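Sorting at Provley: the gallery

Provley packs gift jewelry, and the sorting of returned bracelets is moving step by step from hand work to grippers. Ankica Karagiannis put this page together for staff at our other sites. Red box, beaded bracelets, two black grippers.

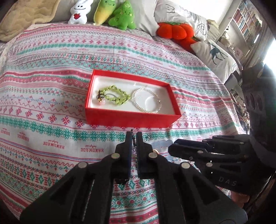 Will anyone lose their job over this?
None of the 14 sorters will. Four move to repairs in February, and the rest stay on checking and packing.

The repair bench was always short of hands — 70 pieces were waiting on 15th January. Bujar Shehu trains the people moving over.

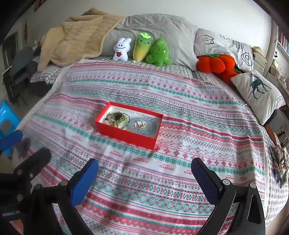 He takes them in pairs, starting with knots and clasps, and their pay grade stays the same during training. Breaks are now set by the shift and no longer by the size of the pile. Questions about the new rota go to Ankica.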